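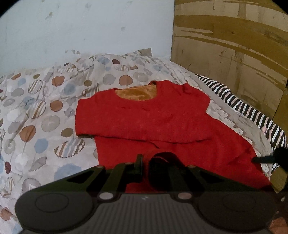 A red knitted sweater on a bed, folded across the middle, with a hand-held gripper at the hem end.

Garment care at Rusau: folding tips for staff working with grippers

Grippers now form part of the folding work at Rusau, and the duties of garment care staff have been revised. Staff remain responsible for the condition of every article. The following practices apply from September.

Lay knitwear face up and smooth the shoulders by hand before the gripper is brought in. Creases near the neckline are easily folded into the finished piece.

Close the fingers on a doubled layer where possible. A single layer of fine knit may stretch.

Check the fingers for lint after every 70 garments. Wool fibres collect at the joints and should be removed with a dry brush.

Change hands or tasks at the end of each set. Tania Kanagaratnam keeps the rotation list, and no employee is to fold for longer than the period shown on it.

Staff whose hours or classification are affected by the new equipment should speak with Hugo Jacquet. Training is paid at the regular rate and takes place during working hours.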